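OK so I've gone down the Chauhan rabbit hole again. Short thread for the family tree people 🧵

Started in May with one baptism entry and the surname spelt three different ways. Classic!

The Lirnley parish registers are finally indexed – over 1000 entries, and you can search by the mother's maiden name (yes!!). I've been through 97 of them on the couch with a cuppa.

Best find so far: great-great-gran was a witness at her sister's wedding in Prilska, two years after we all reckoned she'd sailed. So the ship on my tree is the wrong ship. Bugger. 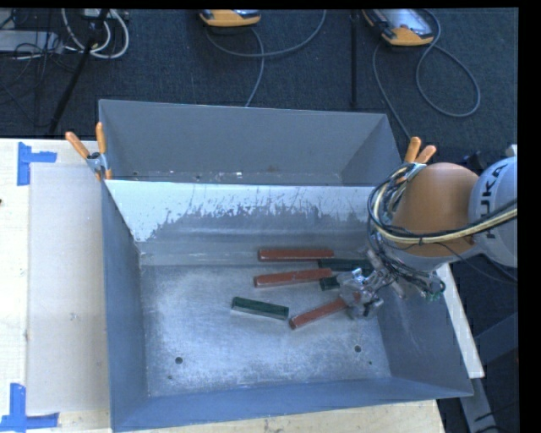
Lirnley Family History Newsletter, June 2023, p. 30

Anyway, if you've got Prilska people, try the witnesses as well as the bride and groom. I'd ignored them for years and there were cousins all through there.

Next up is Urora, where the burial book is still paper only and you have to write in for a lookup. Letter's in the post.

If your lot were Chauhans from anywhere near Lirnley, give us a yell. Happy to swap trees – mine's a bit of a mess past the grandparents but the sources are all on it.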